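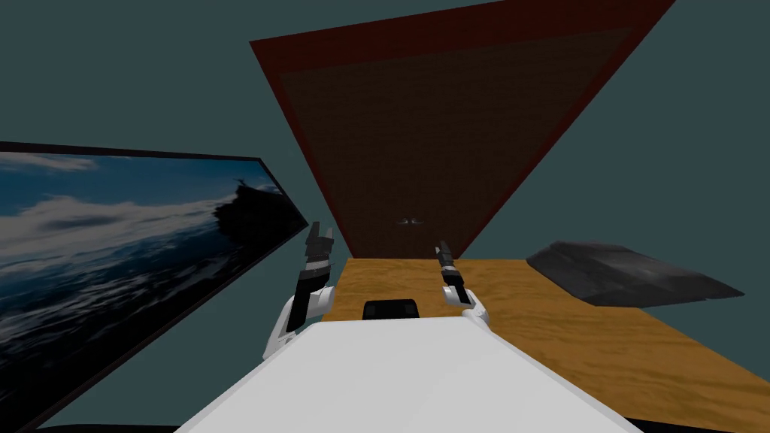 A two-armed robot at a wooden table in simulation, both grippers empty.

Robot arms get a little better at housework, and a lot better at practicing it

Can a machine clear your table yet? Sort of, some of the time, and the people at Skakex in Morris are thrilled to be able to say even that much.

The company released results Monday from its latest round of simulated chores, in which a two-armed robot with simple two-finger grippers is set loose on a virtual room and told to tidy up. The software, called Grarkwood, runs the same chore over and over, changing the furniture, the wall color and the things lying on the table each time. It got through 3,800 practice runs in 48 hours, a pace no real kitchen could stand.

Out of 473 scored attempts at the main chore - pick up whatever is on the table and put it where it belongs - the robot finished 304 with no help. That is almost two out of three, and a big jump from last spring, when the same task usually ended with something on the floor.

Hard things with handles or straight sides went best. The arms can now pass a cup from one gripper to the other, set it on a shelf and go back for the next one, and it is a real pleasure to watch on the replays. Flat things are still trouble. A place mat lying flush with the tabletop gives two stiff fingers very little to grab, and the robot will often slide it all the way to the edge before getting hold of a corner. The team loves that move, by the way. It was never programmed in.

Cloth is harder yet. Folding a towel was left out of the scoring this time, and so was anything involving water.

The next step is a real shop floor. Bradex, which packs small hardware orders across town, has agreed to give the robot a bench in August and let it try restocking bins in the slow part of the afternoon. Workers there will keep doing the job as usual, and the robot's bins will be checked by hand before anything ships.

Skakex expects the numbers to drop once the arms leave the simulator. Real tables wobble, real boxes get crushed, and the light changes all day long. The company plans to post the Bradex results in full, including the drops and the misses, and the replays from this round are already up on its site - the cup handoff is the one to watch first.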